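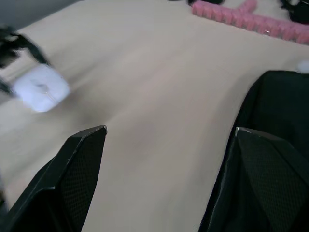 Trevor Cropper does not accept that hard water is a matter of taste. Hardness, in his view, is a number on a test strip or a titration result, and most arguments about softeners could be settled by reading it before buying anything.

He has serviced water softeners in and near Mottram for 16 years, most of them twin-tank units. The supply there tests at 207 milligrams per liter as calcium carbonate, well into the range normally classed as very hard.

"People set the hardness once, on the day of installation, and never touch it again," he said. "Then the town switches wells in May and the setting is wrong for the rest of the year."

The most common fault he sees is a blocked injector. The injector draws brine into the resin bed during regeneration, and a few grains of sediment are enough to stop it. The valve still cycles and the display shows no error, but the salt level stays where it was.

"If you haven't added salt in 2 months, don't congratulate yourself," Cropper said. "Pull the injector and look at the screen."

The second is salt bridging, in which a crust forms across the brine tank with a void under it. He breaks it up with a broom handle and advises against pouring in hot water. Pellets bridge less than rock salt in his experience, though a humid basement will defeat either.

On the choice of valve he was brief. He fits the Brumis metered head on most jobs and keeps a few Plillik timer heads for replacements. A timer head regenerates on schedule whether or not the water has been used — wasteful in a house that stands empty half the week. A metered head counts gallons. Set to 4,000, it regenerates at 4,000, less whatever reserve has been programmed.

Asked about magnetic conditioners, he said he had removed several and installed none.

"I test before and I test after. The hardness reading was the same."

Resin life is harder to pin down. Chlorine breaks down the beads over time, and iron coats them. Cropper recommends a carbon filter ahead of the tank on chlorinated supplies, and a resin cleaner where iron is present. Regeneration should stay at 2 a.m., the factory default, unless someone in the house works nights.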